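Setting Up and Maintaining the Two-Arm Sorting Cell
Project report, second year, Dralham
Yolanda Llorente

3. Preparing the cell

The cell was already built when I started in April, but it had not been used for some weeks and the set-up notes were out of date. My task was to get it running again for the switch sorting trials and to write down how it should be looked after. The mechanical design is covered in the earlier report by the Stutberg group and is not repeated.

I began with the grippers. Both were taken off, wiped down and checked for play in the finger joints. The left one had a loose screw at the coupling, which I cleaned and refitted with thread lock. The right one had no fault, but its cable had been clipped too tightly and pulled when the wrist turned. I moved the clip and left more slack. After this both grippers were opened and closed through 2000 cycles with nothing in the fingers, and the screws were checked again at the end. None had moved.

The next job was the table. The old felt had worn and the trays slid on it, so I fitted a new grey piece and pulled it flat before fixing the edges underneath. The trays are plain plastic, one blue and one red. Push buttons go in the blue tray and the other switch parts in the red tray. Each arm works over its own tray.
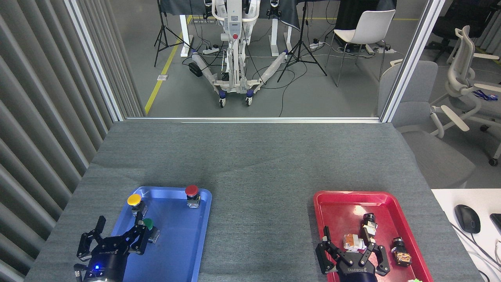
Teaching the pick positions took longer than I had planned. The mushroom-head buttons are easy to hold by the body but the cap gets in the way if the fingers come down straight, so I taught an approach from a slight angle. Parts lying on their side need a different grip from parts standing up, and I saved these as separate positions in the Karaca control program. The full set of positions is in Appendix B.

Closing force was set by trial. On the first setting the small parts slipped. On the next they held, but one housing was marked, so I came back down to a value between the two.

3.1 Faults during the trials

The cell ran for 2165 picks before the first stop I could not clear from the screen. The right gripper reported a lost connection. I swapped the cables between the two arms and the fault moved to the left, so the cable was replaced from the Dumness spares box. The old one had a break close to the plug.

3.2 Maintenance

Wipe the fingers and the trays before each session. Check the coupling screws every 12 hours of running. Inspect both cables along their full length every 4000 picks, bending them gently near the plug with the power off. If a tray is moved, reteach the first pick position and test it at low speed.

Faults should be written in the log with the time and the name of the arm. Spare cables are kept under the control desk.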